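Fladari opens refinishing counter for worn tabletops

Fladari, the home goods store on Probert Street, has opened a counter where customers can bring in plain tabletops, desk tops and shelves to be cleaned, sanded and repainted. The service began in March and takes up the back third of the store, where the garden furniture used to be sold.

The store will accept any flat piece up to 300 centimeters long, provided it has been taken off its legs or brackets. Pieces with drawers or hinged leaves are not being accepted for now. Customers who cannot remove the legs themselves can have it done at the counter for a small charge, and the screws are returned in a labeled bag.

Most of the work so far has been on pale surfaces. White and light gray tops show rings from cups, pen marks and the yellow patches left by sunlight, and many owners have tried to cover them with spray paint before giving up. The store strips those coats before starting over, and that adds a day to the job.

Fladari is offering two finishes, a flat one and a satin one. The flat finish hides small dents better but needs more frequent wiping. The satin finish costs the same and is the one the store suggests for kitchens and children's desks. Both come in white, pale gray and a warm cream, mixed on site from a paint line supplied by Brirnano.

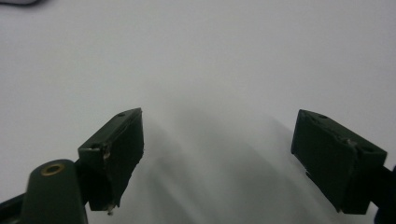
Prices depend on size. A small side table top costs $45, and a standard desk costs $110. The largest pieces are quoted at the counter. Payment is due at pickup, with a $20 deposit taken when the piece is dropped off. The deposit is returned if the store decides the piece cannot be refinished, as happens with some tops that have swollen at the edges or started to come apart in layers.

Turnaround is set at 2 weeks. Customers receive a text message when the last coat has gone on and a second when the piece can be collected. The store asks people to wait for the second message. The paint feels dry within hours but can still be marked by a fingernail for several days, and a lamp or a stack of books set down too early will leave a print.

The counter took in 359 pieces in its first season of trial work, before the public opening, when it was handling returns and display stock for Bremance, the office furniture seller in the same shopping center. Many of those were desk tops with scuffs from shipping. Bremance has since put the refinished desks back on its floor at a reduced price, marked with a green sticker on the underside.

Space is the main limit on how much can be done. Tops have to lie flat while they cure and cannot be stacked, so the store has put up racks along the rear wall with a hand's width between shelves. A second set of racks is on order. Once they are in, Fladari expects to be able to handle nearly 500 pieces a year without lengthening the wait.

The store also has a sheet of care advice that goes home with each piece. It recommends a soft cloth with a little dish soap, no scouring powder, and felt pads under anything heavy. For the first month, it says, hot pans and mugs should be kept off the surface even with a coaster. Small chips can be touched up with a two-ounce jar of matching paint, sold at the counter for $6. The color is written on the lid and on the receipt.

Customers who would rather do the work at home can buy the same paint and sanding blocks in the hardware aisle. Staff will look at a photo of the surface and say which grit to start with. The store does not rent out its sanders.

Drop-off is at the rear entrance, next to the loading bay, where there is short-term parking for unloading. The counter is open from 9 a.m. to 4 p.m. and closes for half an hour at noon. Larger pieces should be brought in before 3 p.m. so that there is time to measure them and write up the order. Pickup runs later, until the store closes at 7 p.m., and customers need to bring their receipt. Blankets for the ride home are not supplied, and the store suggests bringing one, along with a second person for anything longer than a desk.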